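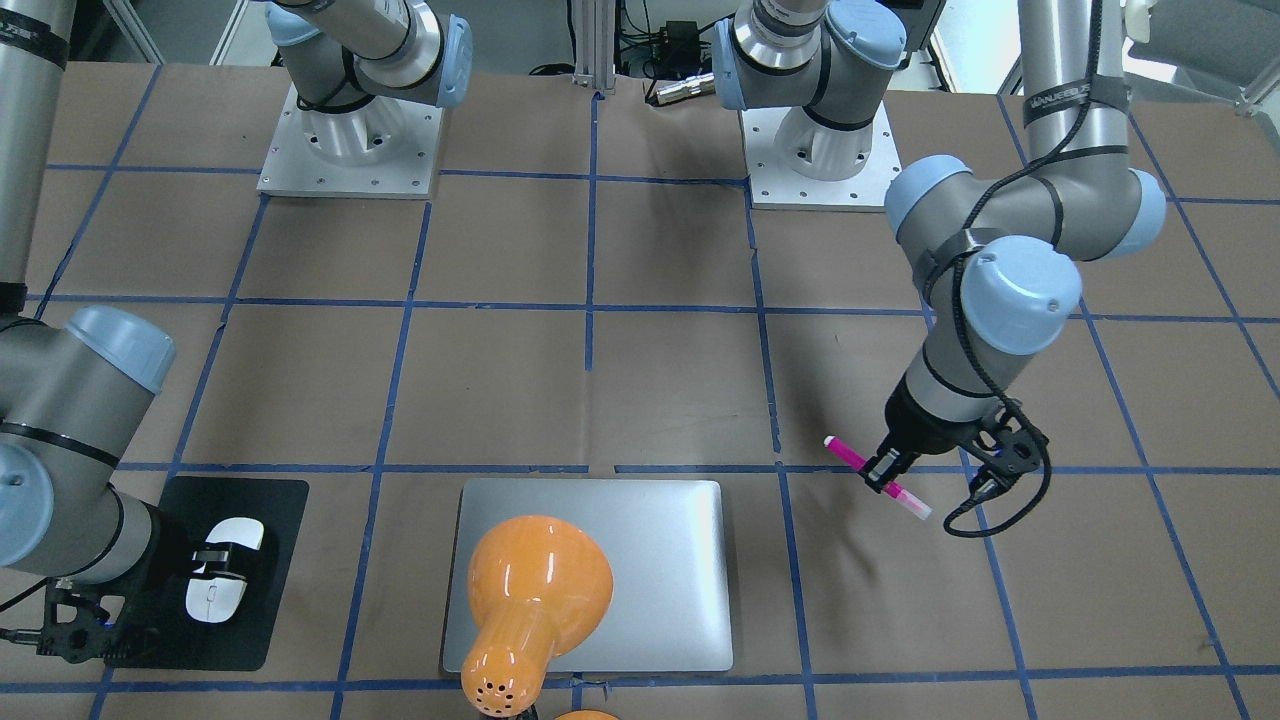 Attachment 1 – table with brown paper and blue tape grid; laptop, mouse on its pad, pink marker

Subject: Blue tape lifts from brown paper, grid lines do not stay straight
Product: Clutanier paper tape, dark blue, 20 mm, and brown covering paper on roll
Site: Plundbridge, work table
Opened by: Paavo Oksanen
Opened on: June 17, 2024
Status: Closed by customer

Description of the problem

Hello,

We ordered from Gomedia one roll of brown covering paper (40 meters) and several rolls of the dark blue Clutanier tape. We cover our work table with the paper and we make a grid on it with the tape. The squares are 200 by 200 mm, measured from the middle of one line to the middle of the next. On the table we arrange ordinary desk things, such as a laptop, a mouse with a mouse pad, and markers, and the lines help us to put each thing back to the same square as before.

With the first sheet, which we made in March, everything was good for several weeks. With the second sheet we have two problems.

1. The tape comes up at the ends and at the crossings. It begins as a small lifted corner and after one or two days I can put a fingernail under it. Then the edge of the mouse pad catches it when the pad is pushed sideways.

2. The squares do not stay square. I measured them after I laid the sheet and they were correct. After four days some of them were 3 mm too narrow at the side of the table that is closer to the window. The paper had also a low wave there, which I can press down with my hand, but it returns.

I attach a picture of the table. Please tell me if the tape is from a bad batch, or if I do something wrong when I lay it. I would like to avoid making the sheet a third time, as it takes me most of a morning.

Thank you in advance,
Paavo Oksanen

Reply from support

Hello Paavo,

Thanks for the clear report and for the picture. A few questions so that we can narrow it down:

Which side of the paper is up? One side is slightly shiny and the other is matte.
How is the paper fixed to the table?
How long was the paper out of its wrapping before you cut it?
Do you pull the tape tight when you lay a long line?
Do you clean the surface with anything?

Could you also send the batch code? It is printed inside the cardboard core of the tape roll.

Mwakyusa
Product support, Gomedia

Reply from customer

Hello Mwakyusa,

Here are my answers, in the same order.

I did not know that there are two different sides. I went to look, and on the second sheet the shiny side is up. I cannot say for certain about the first sheet, it is already thrown away. A small piece which I kept under a shelf leg has the matte side up, but maybe I turned it.

The paper is fixed only with tape along the edges of the table, folded under. In the middle there is nothing under it that holds.

The roll was in the storage room, which is colder than the work room. I carried it in and I cut it the same hour.

Yes, I pull the tape. I hold the roll in one hand and the end is pressed down at the other side of the table, and I pull until the line is straight. I thought this is the correct way.

I wipe the surface with a dry cloth. One time I used a damp cloth for a coffee ring, but this was far from the places where the tape is coming up.

The core of the roll has a code, but half of it is under glue and I can read only the last part. I can cut the core open if it is needed.

Paavo

Reply from support

Hello Paavo,

No need to cut the core. I think your answers explain both problems.

The shiny side has a light coating that keeps dust off, and this tape does not hold well on it. It will stick at first and then let go at the ends. Please use the matte side up.

The narrow squares are most likely a mix of two things. Paper that moves from a cold room to a warm one changes size a little, and tape that was stretched tries to go back to its own length. If the paper underneath is not held down in the middle, the tape pulls it along and you get a wave.

For a new sheet, please try this:

– Leave the roll in the work room overnight, without the wrapping.
– Cut the sheet and let it lie flat on the table for two hours before fixing it.
– Fix the middle first with double-sided tape, then work toward the edges.
– Mark the lines with a pencil and a long ruler. Lay the tape along the pencil line in short lengths, with no pulling.
– Press every crossing with something hard and smooth. The back of a spoon is fine.
– Leave the tape ends a bit long and fold them under the table edge together with the paper.

If you want to save the sheet you have now, you can cut the tape with a sharp knife at each crossing to let the tension out. It does not help with the coating, though.

Mwakyusa

Reply from customer

Hello,

I tried first to save the old sheet. I cut the tape at six crossings near the window and the wave became lower the same afternoon, so you were right about the tension. But two days later the ends were up again in the same places. I put small pieces of new tape over them and those also came up. I gave up with that sheet.

Before I made the new one, I did a small test. I took two pieces of the paper, one with the matte side up and one with the shiny side up, and on both I laid three strips of tape and pressed them with a spoon. I left them on the window sill for three days. On the matte piece all the strips were holding, and when I pulled one by force it took brown fibers with it. On the shiny piece I could lift every strip very easily.

One question. When the tape is holding so well on the matte side, how do I correct a line that I have put in the wrong place? I tore the test piece when I tried.

Paavo

Reply from support

Hello Paavo,

Nice test. To remove a strip from the matte side, warm it for a few seconds with a hair dryer on low and pull it back flat over itself, slowly. It is easiest in the first hour. If the line is only wrong by a few millimeters, it is often better to leave it and lay the next ones from the pencil marks, so the mistake does not travel across the table.

Mwakyusa

Reply from customer

Hello Mwakyusa,

The new sheet is now one week old. I followed your list, with these differences and notes:

I used the double-sided tape in the middle as a cross, and also one strip along the window side. The paper is completely flat there.

The pencil marks took the longest time. My ruler is shorter than the table, so I had to move it, and the first line I drew had a small bend in it. I drew it again using a string. For other customers, maybe you could write in the instructions that a long ruler or a string is needed.

It is slower to lay the tape without pulling, but the lines look as straight as before. I had to warm one strip with the hair dryer and it came off clean.

I measured ten squares today. Nine are 200 mm and one is 1 mm wider, and I believe this one was my mistake with the pencil. The corners at the crossings are all down. The mouse pad slides over the lines without catching.

There is one small thing left. Where two strips cross, the tape is double, and a marker that is put down there can roll off the crossing to the side. I now put the markers in the middle of a square. This is not a fault and you do not need to do anything.

It would be useful to have the words "matte side up" printed on the wrapping of the paper. I looked for them and found only the length and the weight.

You can close the ticket from my side. Thank you for your patience with my long answers.

Best regards,
Paavo Oksanen

Reply from support

Hello Paavo,

Closing as you asked. I have passed on both suggestions, the one about the wrapping and the one about the string. A replacement roll of the tape is on its way to Plundbridge for the one you used up on the second sheet. If the corners start to lift again, reply to this message and the ticket will open again with all the notes in it.

Mwakyusa

Contact Gomedia product support | © Gomedia | Back to top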